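Hamcombe Pasture Notes
A small dataset of grazing and forage records

Welcome, and thank you for stopping by! Hamcombe Pasture Notes is a collection of grazing records kept by hand over several seasons on a mixed beef and sheep farm, and later typed up so that other people could make some use of them. I started it as a spreadsheet for myself and it grew the way these things do, a column at a time, usually late at night and usually with mud on the keyboard. If you work with pasture data, or you just like looking at how long a field took to come back after the cows left it, I hope you'll find something in it you can use.

Please read this page before you download anything. I know it runs long, but most of the questions I get by email are answered somewhere in here.

What's in it

There are 1,528 rows in the main table, one row for every time a group of animals moved into a paddock. Of those, 1,283 have both a grass height going in and a grass height coming out. The rest are missing one or the other, mostly from wet springs when moving the fence was job enough and the measuring stick stayed in the truck. I have left those rows in because the dates are still good, and rest periods can be worked out from dates alone.

The farm is split into 40 paddocks, though a few of them are really just halves of an older field with a single strand of wire down the middle. Where a paddock was split partway through, the two new ones get their own codes and the old code stops. The file called paddock_history.csv tells you which came from which.

Files

moves.csv: the main table, as above
paddock_history.csv: splits, merges and the odd renaming
seedings.csv: what was drilled or broadcast, where, and at what rate
rain.csv: monthly totals from the gauge by the barn
notes.txt: everything that wouldn't fit in a column

Columns in moves.csv

paddock: short code, letters then a number
group: cows, yearlings, ewes, or mixed
head: number of animals, counted at the gate
in_date and out_date: year, month, day
height_in and height_out: inches, average of 5 readings walked in a rough zigzag
cover: my own guess at ground cover, from bare to full
clover: none, a little, plenty
remarks: free text, sometimes cranky

A word about the heights. They were taken with a plain yardstick, with the grass standing up naturally and no plate pressing it down. If your own numbers come from a plate meter, yours and mine won't line up, and I don't have a good conversion to offer you. I did try one for a while. It worked nicely in May and was hopeless by August, when the fescue had gone stemmy, so I took it back out.

The cover and clover columns are eyeballed. I'm fairly steady from one month to the next, but I would not lean on small differences, and I got pickier as the years went on. Somebody looking at the early records might think the ground cover on this farm went downhill. My standards went up!

Seedings

Most of the overseeding was red and white clover, frost seeded in February when the ground was heaving nicely in the mornings. There are also several plantings of summer annuals (sorghum-sudan, cowpeas, a bit of millet) in the paddocks closest to the creek. Two mixes go by nicknames in the remarks. "Inon" is the cool-season mix, heavy on orchardgrass, and "Jirkia" is the warm-season one. They aren't commercial varieties, so please don't go hunting for them in a catalog. They are just the names we wrote on the bags, and seedings.csv has the full list of what went into each.

The Beneš ground

Any paddock code starting with BN belongs to a rented piece across the road that we call the Beneš ground. It had been in continuous corn before we took it on, and it behaves differently from everything else in the table. The first two seasons there are thin, the rest periods are very long, and the remarks are mostly about thistles. Keep it separate if you're averaging anything. It's a lovely piece of grass these days, but the early rows will drag your numbers down.

How the records were kept

Every move went into a pocket notebook at the gate, in pencil, and got copied to the spreadsheet on Saturday with a cup of coffee. The pencil matters, as ink runs when a notebook gets rained on and pencil mostly doesn't.

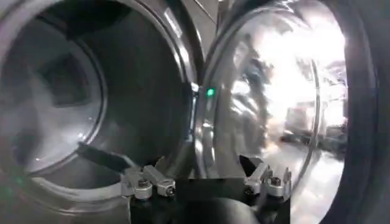 When the spreadsheet and the notebook disagreed, the notebook won. When the notebook couldn't be read at all, the cell was left blank, and I haven't filled any blank with a guess or an average. Anything I worked out afterward, such as days of rest, is left for you to compute so there's no confusion between what was measured and what was figured.

Known problems

The rain gauge was moved once, from the north side of the barn to the garden fence, and it catches more in its new spot.
Head counts for ewes don't include lambs at foot until weaning, after which the lambs show up as part of the group.
Hay fed on pasture is only mentioned in the remarks. I wish I'd given it a column from the start.
A handful of out dates fall before the in date. These are typing slips I haven't been able to match to a notebook page, and they're marked "check" in the remarks.

Using it

You're welcome to use these records for teaching, for research, or for settling an argument over rest periods. Please credit Hamcombe Pasture Notes and mention which version you used. If you find an error, open an issue with the paddock code and the in date and I'll go look it up in the notebooks. It may take me a while during lambing, so send a second note if you haven't heard back by the time the grass is growing.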